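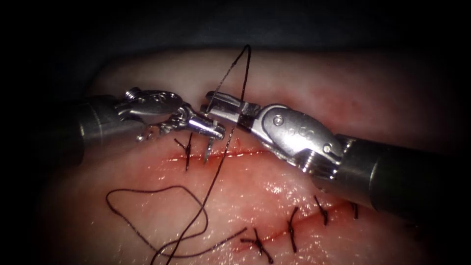

The Pumphrey Stitch is a torn-and-restored handkerchief for people who have always loved the plot and never quite loved the ending. You know the one I mean: the cloth is ripped, there's a wave of the hand, the cloth is whole, and the audience claps politely while wondering which pocket the first one went into. Marleny Betancur's version slows all of that down. The tear is mended in plain view by a needle that seems to be sewing on its own, one stitch after another, while a spectator holds two corners of the cloth. She uses a small curved needle for it, the same general idea as the silver one held in the jaws at the top of the page with its tip going down into the pink tissue, and the curve makes a lovely difference from the front row. A straight needle just goes through. A curved one goes in, disappears, and seems to think about where it would like to come up again.

The Pumphrey Stitch by Marleny Betancur
Item number 1410
Props, thread and online instruction

I first saw Marleny do this at the Lallport spring gathering in April, at a corner table, long after the dealers had packed up and most of us should have been in bed. She did it for four of us with a borrowed napkin. I asked to see it again (bad manners, I know) and she laughed and did it again, and I was no closer than before. We've been pestering her to release it ever since, and I'm so pleased to finally have it on the shelf here at Prerker!

What the audience sees

You show a square of cotton and have someone tear it from the edge toward the middle. They really do tear it. The spectator takes one side of the cloth, you take the other, and a threaded needle is pinned at the open end of the tear. You let go of the needle. It tips, dips, and pulls the first stitch closed. Then another. At the last stitch you ask the spectator to give the cloth a tug, and the stitches melt away and leave the cotton whole. The spectator can keep it if they like, and in my experience they nearly always like.

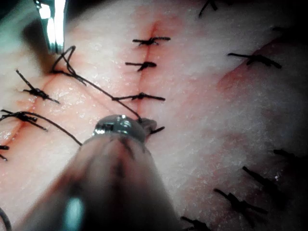 Black interrupted sutures, with the tip of an instrument at one of the knots.

There are two handlings on the video. The stage handling uses the dark thread on white cotton so that the stitches read from a fair way back, and Marleny has used it in rooms with up to 525 seats with a camera on the table. The close-up handling uses the finer thread and a smaller cloth, and it's the one I'd learn first. It's more forgiving with your hands, and you get the pleasure of seeing people lean in. Running time is four minutes or so at an easy pace, although you can drop the middle phase and get it under three if you're working tables.

A word about difficulty, because I'd like you to be happy with what you buy. There's no palming to speak of and no gimmick in the sleeve. There is a setup, and the first time you do it you'll mutter a bit. Give it an evening. After a week or two you should have it down to 15 minutes, and it can be done the day before and carried flat in the envelope without any harm.
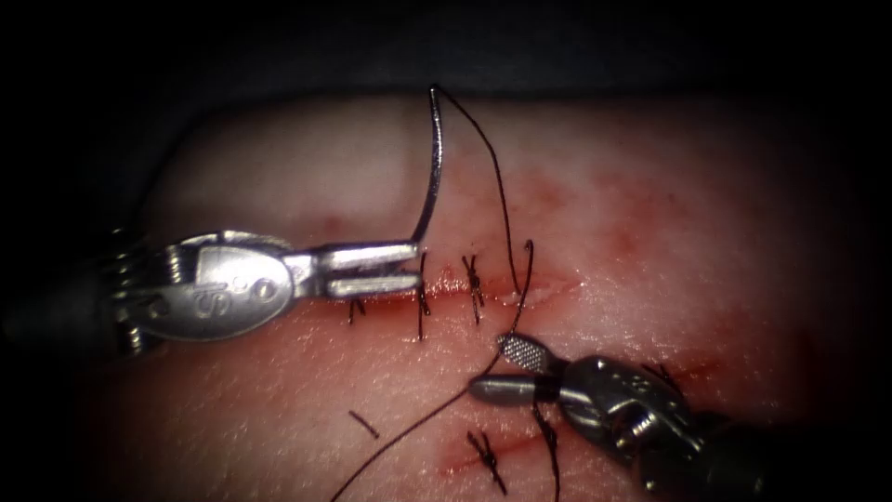

Once it's set, it stays set, so you can open with it or leave it until the end of the night. You'll want a table or a close-up mat and a little light from the front. Strong light from directly behind you isn't a good idea, and Marleny spends a good while on the video talking about windows, hotel banquet rooms and the sort of garden party where the sun keeps moving. I found that section worth the price by itself, but then I've done an awful lot of garden parties.

What comes in the box

The needle, already prepared and packed in its own cork tube. It's blunted at the tip.

Two spools of thread, one dark for stage and one fine for close-up.

A pack of 12 cotton squares, white, hemmed on three sides. You use one per performance. Refill packs are sold separately and we try always to have them in stock.

The setting card, which you'll use every time, so please don't throw it away with the packaging. (Two people have already. We sent them new ones.)

A link to the full video, with Marleny teaching both handlings and performing each one for a live group. Captions are included. 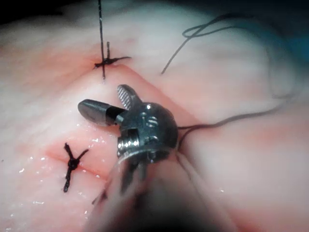

Does it work with the Randitz wallet?

Very nicely, yes. The envelope fits in the long pocket of the Randitz, and if you use the older model with the snap you can load the needle tube behind the flap. Marleny shows this toward the end of the video, a bit quickly, so you may want to pause it.

Can I use my own handkerchief?

You can, if it's plain cotton and not too heavy. Silk won't do it. Linen works for the stage handling if it's been washed a few times. For a borrowed napkin, have a look at the bonus section, and practice on your own napkins before you go near anyone else's.

Is it suitable for children's shows?

Older children love it. I'd keep the needle out of shows for the very small ones and use Marleny's ribbon variation, which has the same ending and nothing pointy in it at all.

From a customer

"I put off learning this for a month because the setup looked fussy, and then I did it at my sister's anniversary dinner and my uncle wouldn't give the cloth back. I've ordered more squares. The stitches melting away still gets me when I practice in the mirror." Anahera Stubbs

Shipping

The first batch has gone out. The second ships on 10th November, and orders go out in the sequence we receive them. The video link arrives by email as soon as you order, so you can watch the whole thing through while you wait for the box. If the link doesn't turn up, check your junk folder and then write to us at the shop and we'll send it again.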